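Skip to content
Home | Features | Interviews | Workshop Notes | Archive
Print this page | E-mail this article

Two grippers, one tray and a great deal of patience

The engineer who runs gripper trials at Draker had promised me half an hour on a Saturday, and we were still talking well after the coffee had gone cold. Her job, as she puts it, is "picking up very small things, over and over, until somebody upstairs is happy." For most of this year that has meant putting two grippers against each other, the Eide and the Bretar, on a task that sounds like something you would give a child on a rainy afternoon: take small loose parts off a table and put them in a tray.

She came to it from packaging lines, where she spent years on suction cups and learned to listen for the little hiss that means a seal is going. Fingers were new to her. "I thought fingers would be easier, because I have some," she told me, and laughed. "Then I watched one try to pinch a pin lying flat on a table and I thought, oh dear, we are going to be here a while."

The Eide is the older design of the two, with stiff parallel fingers and a narrow tip. The Bretar has a softer pad and more give in the joint, and it was the one everybody on her team expected to win. She expected it too, and she was quite open about that. "I had more or less written the report in my head. You shouldn't do that, but you do."

Almost all of the early work was done in simulation, in a room the team built in their own software, which they call Dukeso. I asked whether that felt like a poor substitute for the bench. She thought about it for some time – she is a person who really does think before she answers – and said that it depended on the question you were asking.

"If you want to know whether the arm can get to the part without knocking its own elbow, the simulator is wonderful. I can move the tray a little, run it again, move it back. On the bench I would be there with a tape measure and a sore back. If you want to know about friction, well, then I start to get nervous."

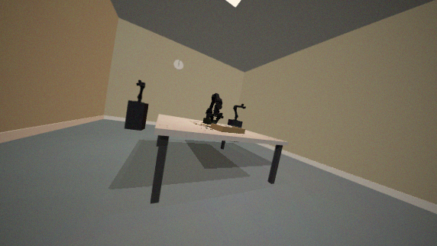 The simulated test room, with the tray and small parts on the table and a slim arm on a pedestal at either side.

She is fond of that room, plain as it is. Someone on the team put a clock on the back wall, and she has never asked them to take it off. The walls were given a bit of color after a long week of staring at gray ones. "It makes no difference to the physics," she said, "but it makes a difference to me."

Each gripper got 408 attempts at the same set of parts, with the starting positions shuffled from a list so that neither one had the luckier table. The Bretar did well on anything with some height to it. On the flat pieces it tended to press down, spread its pads and slide them along, and she showed me with her own thumb and a paper clip how that goes. The Eide missed 66 times in all, and most of those were parts lying too near each other for the fingers to get in between. The Bretar missed more often than that, though she would rather I didn't print the number until they have rerun it with a new pad setting. It seemed only fair to agree.

I wondered if the camera had been part of the trouble. "Oh, the camera is always part of the trouble," she said. They tried two viewpoints, one high and one low, and the low one was better at telling a part from its own shadow but lost sight of everything as soon as the arm leaned in. In the end they kept the high view and slowed down the last bit of the approach. It cost them some speed, and she doesn't mind. "A slow pick that works is still a pick. I can make it faster in the spring."

The next stage is the real bench, where 955 recorded picks are planned before anyone makes a decision about buying. She is looking forward to it and dreading it a little, mostly on account of the pads, which in her experience gather dust in ways that no simulator has ever warned her about. She has already asked for spares.

As I was putting on my coat I asked which gripper she would choose if she had to choose that day. "The Eide for the flat parts and the Bretar for the rest," she said, "and then I would have to go and explain to purchasing why I want both."

Contact us | Copyright, all rights reserved | Back to top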